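Hanna Yatsenko trabalhou anos a formular cosméticos para marcas de outros antes de abrir a Relurcombe, uma consultora que testa cremes e batons a pedido de lojas. Fui falar com ela sobre séruns de vitamina C, convencida de que ia ouvir mais um elogio ao género. Enganei-me em parte.

"Metade do que se vende como vitamina C é um derivado numa quantidade tão pequena que mais valia ser perfume", diz logo à chegada. Pergunto-lhe se não é cómodo dizer isso agora, depois de ter assinado fórmulas dessas. Encolhe os ombros. "Assinei, sim. Pagavam-me para isso."

O sérum de que toda a gente fala este ano é o da Vanier, 38 euros por um frasco que acaba depressa. A marca promete pele "visivelmente mais luminosa" e apoia-se num inquérito a 61 utilizadoras. Yatsenko não se impressiona: "Perguntaram-lhes se se sentiam mais luminosas. Eu também me sinto, quando durmo." Quis saber se houve medições com aparelhos. Não encontrou nenhuma publicada, e eu também não. 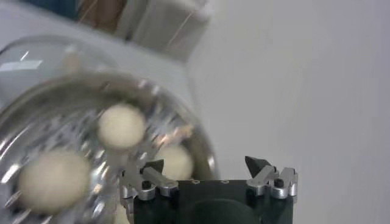

Então vale a pena pagar mais por um frasco escuro?

Vale a pena pagar por um frasco que feche bem, escuro ou opaco, e isso há em qualquer preço. "O conta-gotas é bonito na fotografia, mas deixa entrar ar de cada vez que se abre", explica Yatsenko, que prefere as bombas sem ar.

Sobre a Cakham, que vende um creme a 200 euros com o mesmo tipo de ativo, é mais seca. "A textura é ótima. O resto é caixa." Lembro-lhe que há quem jure pelos resultados, e ela admite que um bom hidratante faz diferença a quem não usava nada - só que essa diferença não custa 200 euros.

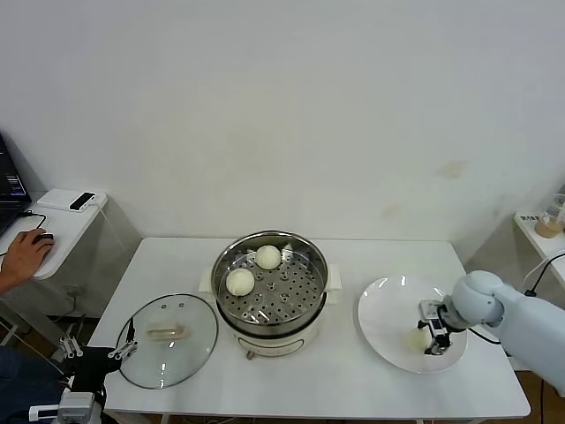 Panela a vapor e pãezinhos brancos na mesa.

Falta a pergunta incómoda: a Relurcombe recebe dinheiro das lojas que vendem estes produtos. "Recebe. Das lojas, nunca das marcas", responde. A distinção parece-me frágil, e digo-lho. Ela garante que os relatórios saem inteiros, incluindo o do tónico Tymoshchuk, que chumbou e continuou à venda. Pedi para o ler. Fiquou de mo enviar em setembro, quando tiver autorização da loja.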